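4.3 Übertragbarkeit der Erfolgsraten aus der Simulation

Die in Abschnitt 4.2 berichteten Erfolgsraten legen nahe, dass eine ausschließlich in simulierten Küchen trainierte Greifstrategie auch in unbekannten Räumen zuverlässig arbeitet. Wir halten diese Lesart für verfrüht. Ein erheblicher Teil des Zugewinns, den Prydderch und Pryor für das Verfahren Kidik angeben, lässt sich nach unserer Auswertung auf die Zusammensetzung der Testumgebungen zurückführen und sagt über die Strategie selbst wenig aus.

Für die Nachprüfung wurden 782 Episoden in der Simulationsumgebung Zestadero neu berechnet. Die Startposen des Roboters, die Anordnung der Gegenstände auf den Arbeitsflächen und die Oberflächentexturen wurden dabei unabhängig voneinander variiert. In der ursprünglichen Arbeit waren diese drei Größen gekoppelt: Wer eine neue Küche lud, erhielt zugleich eine neue Textur und eine neue Startpose, allerdings stets aus derselben kleinen Menge zulässiger Kombinationen. Ob ein Verfahren unter solchen Bedingungen verallgemeinert oder lediglich zwischen bekannten Kombinationen interpoliert, ist von außen nicht zu entscheiden.

Von den 782 Episoden erfüllten 620 das in der Originalarbeit verwendete Erfolgskriterium. Dieses verlangt nur, dass der Zielgegenstand am Ende der Episode zwischen den Fingern des Greifers liegt. Es verlangt nicht, dass er angehoben wurde, und es berücksichtigt nicht, ob benachbarte Objekte verschoben wurden. Legt man das strengere Kriterium zugrunde, das wir in Abschnitt 3.1 eingeführt haben (Anheben, Halten, keine Kollision mit der Arbeitsfläche), so bleiben 264 Episoden übrig. Die Differenz ist zu groß, um sie als Frage der Definition abzutun. Sie betrifft überdies vor allem flache und längliche Gegenstände, also gerade jene, mit denen die praktische Relevanz des Verfahrens begründet wird.

Auffällig ist ferner die Abhängigkeit von der Kameralage. Die Beobachtungen werden aus der Sicht des Roboters gerendert, und bei bestimmten Haltungen des Oberkörpers ist der Horizont stark geneigt. Die Autoren der Originalarbeit werten dies als willkommene Augmentierung. Unsere Ergebnisse stützen diese Deutung nur zum Teil: Bei mäßiger Neigung bleibt die Erfolgsrate nahezu unverändert, bei starker Neigung sinkt sie deutlich, und zwar auch dann, wenn das Zielobjekt vollständig sichtbar ist. Ein Bildkodierer, der gegenüber Drehungen tatsächlich robust wäre, sollte dieses Verhalten nicht zeigen. Abbildung 6 zeigt eine Beobachtung mit starker Neigung. 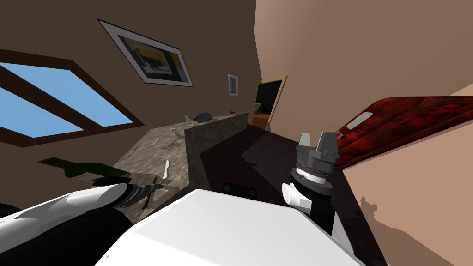
Abbildung 6: Gerenderte Beobachtung in einer simulierten Küche bei starker Neigung. Am unteren Bildrand Rumpf und Arme des Roboters, dahinter die Arbeitsfläche mit verstreuten Kleinteilen.

Gegen unsere Auswertung lässt sich einwenden, dass starke Neigungen im realen Betrieb selten auftreten. Das mag zutreffen, wurde bislang aber nicht gemessen. Die Protokolle aus der Versuchsküche in Turnevport, auf die sich Prydderch und Pryor berufen, enthalten lediglich 23 reale Durchläufe, und die Haltung des Oberkörpers ist darin nicht durchgängig aufgezeichnet. Eine Häufigkeitsverteilung der Neigungswinkel kann daraus nicht seriös abgeleitet werden.

Schwerer wiegt ein zweiter Einwand. Unser Vergleichsverfahren Owen schneidet bei starker Neigung ebenfalls schlechter ab, so dass der beobachtete Einbruch möglicherweise keine Schwäche von Kidik ist und eher auf den gemeinsam genutzten Bildkodierer zurückgeht. Wir können diese Erklärung mit den vorliegenden Daten nicht ausschließen. Ein Versuch mit ausgetauschtem Kodierer scheiterte daran, dass die veröffentlichten Gewichte der Greifstrategie ohne den ursprünglichen Kodierer nicht sinnvoll zu verwenden sind. Ein erneutes Training von Grund auf hätte Hyperparameter erfordert, die in der Originalarbeit nur unvollständig angegeben sind.

Aus den genannten Gründen verwenden wir die simulierten Erfolgsraten im Folgenden allein für den Vergleich von Varianten desselben Verfahrens. Absolute Aussagen über die Leistung auf realer Hardware leiten wir daraus nicht ab. Alle in Abschnitt 5 genannten Werte beziehen sich auf das strengere Kriterium. Werte nach dem ursprünglichen Kriterium sind im Anhang getrennt aufgeführt und sollten nicht mit den übrigen verrechnet werden.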